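Call for participants: home robot open day at Tresel, places for visitors and session helpers

Posted in March by Domenica Aigner

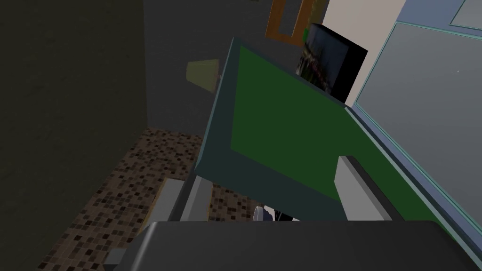 Gripper and open door in the simulated home.

Tresel is a small company that writes software for household robots. In March we open our workshop for one afternoon, and we are looking for people who would like to take part. We search for two kinds of participants: visitors, who come to watch and try, and session helpers, who are paid and work with us for the whole day.

You do not need to know anything about robots. In fact we would be happy if many of you don't. At our last open day most guests came from other technical companies, and the questions were good but they were all of the same type. This time we wish to hear from people who cook, clean, care for a parent, rent a small flat or simply have opinions about doors.

What we will show

The main part of the afternoon is a demonstration of Dafis, our program for opening and closing things at home. It is developed mostly in simulation, so a large part of what you see will be on screen, from the point of view of the gripper. Duván Chambi will run the demonstration and explain how a task is prepared, how we decide that it was done well, and what we do with the attempts that fail. He will show failed attempts also. Please do not expect a polished film.

After this there is a practice part. Each visitor can steer the simulated gripper with a hand controller and try to open a door in one of our virtual rooms. It is more difficult than it looks, and the first minutes are usually a little frustrating. Bent Sveinbjörnsson sits beside you and helps. If you prefer only to watch, this is also fine.

At the end we sit together with coffee and talk. We would like to know which doors, drawers and lids at your home give you trouble, and where you would never want a machine to touch anything.

Visitors

There are 40 places for visitors. The program takes around 3 hours, including the coffee. Taking part is free of charge. We can not pay travel costs for visitors.

Children are welcome from the age of 7 if an adult stays with them. The workshop is on the ground floor and there is no step at the entrance. The practice stations can be used sitting or standing. If the hand controller is a problem for you, write us before — we have a version for the keyboard.

Session helpers (paid, one day)

Helpers arrive in the morning at 9:00, learn the practice stations from Bent, have lunch with the team and then stay with the visitors in the afternoon. Your tasks are:

- greet the guests and bring them to the right station
- start the practice room again after each try
- write down in short words what the visitor said and where he or she got stuck
- help us put the tables and chairs back in the evening

We expect that you are at least 18, that you speak English well enough to explain a simple thing calmly, and that you are patient with people who press the wrong button. Experience in teaching, in a shop or in a library is very useful. A second language is an advantage, please mention it. Students can apply.

The payment is by the hour and we send the rate together with the contract. Lunch is included. For helpers we pay also the train or bus ticket, please keep it.

About your data

During the practice part we save the movements of the controller and the notes of the helper. We do not record faces or voices. You will receive a one-page form before, and you can say no to the saving and still take part in everything. Questions about this go to Sioned Meredith, who will be present the whole afternoon.

How to apply

Visitors: send an email to the open day desk with your name, the number of persons and any need we should know of. We give the places in the order of arrival and keep a waiting list.

Helpers: send a short letter, half a page is enough, and tell us one time when you explained something difficult to another person. A CV is not necessary. Dougal Mowat reads all letters himself and will call the candidates we would like to meet. The call takes ten minutes or so.

If you applied as a helper last time and did not get a place, please write again. We had too few places then, and your letter was perhaps very good.

We answer every message, but in the last week before the event it can take two days — thank you for your patience.

Recent posts
Trallus: new practice rooms for our simulator
Notes from our visit to the Stisow workshop
Software tester wanted, part time
What visitors asked us at the last open day

Subscribe to the Tresel newsletter to hear about open days and jobs. You can unsubscribe at any time.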